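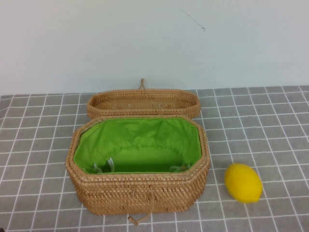 Plastell Lidded Rattan Basket, Octagonal

Item no. 2698
Sold singly, lid included

A woven basket with a separate lid, for bread, fruit, napkins or mail. The body and lid are rattan in a honey-tan shade, and the rim has a rolled band of woven cane. The lid lifts off completely, and has a twisted rattan loop to go with the knobbed cord on the front.

Details

Material: natural rattan
Shape: elongated octagon
Finish: clear, water-based
Load limit: 3 kg
Assembly: none

Color varies from one batch to the next. If you are ordering several for the same shelf, put them on one order and write "match" in the notes box. Our packer Krystyna Zawadzka will pick them from the same carton where stock allows.

Care

Dust with a soft, dry brush. Wipe spills with a damp cloth and let the basket air dry with the lid off. Do not soak it or put it in a dishwasher. Keep it away from radiators. Line it with a cloth before putting in cut fruit or warm rolls.

Shipping and returns

Orders leave our Bindthorpe warehouse by 3 p.m. if placed that morning. Shipping is free on orders over $50. Unused baskets can be returned in their original box. Return postage is paid by the buyer unless the item arrived damaged.

Trade orders

Cafes and gift shops can order by the carton, up to 300 pieces. Write to Habibur Bhuiyan at the trade desk for a price list. The next carton delivery is due in March.

Related items

Rathnayake bread cloth, plain
Welau shelf liner, cut to size
Replacement lid, octagonal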